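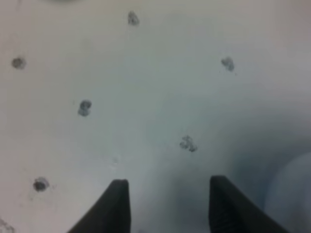 Visitors wanted for our robot open day at Sadthorpe

We're opening up the workshop on Wednesday, June 5, 2024, and we'd love to have some company! The team at Tralstead has spent most of the spring teaching a two-fingered arm to do small, fiddly jobs on a tabletop, and we've reached the point where we need people who haven't been staring at it since the winter to come in, watch it work and tell us what they make of it.

You don't need any technical background at all. If you've never stood near a robot in your life, so much the better (our own families have heard quite enough by now, and Malachy Dunne's mother has asked us to stop calling). We're looking for 93 adults in total, in groups of 8, and each visit lasts a little over an hour. You'll see a demonstration, have a turn at guiding the arm yourself if you feel like it, and then sit down with one of us over coffee to talk through a short set of questions.

Please wear closed shoes and tie back long hair. The building has step-free access from the parking lot, and Róisín Gallagher will be glad to hear beforehand about anything else that would make the day easier for you. We can't pay a fee, I'm afraid, but lunch is on us and we'll cover your bus fare both ways.

To put your name down, call the front desk and ask for Róisín or Fiachra Buckley, and let us know whether a morning or an afternoon suits you better. Friends who'd like to be in the same group should say so when they call.

Sinéad Hayes
Visits and Demonstrations, Tralstead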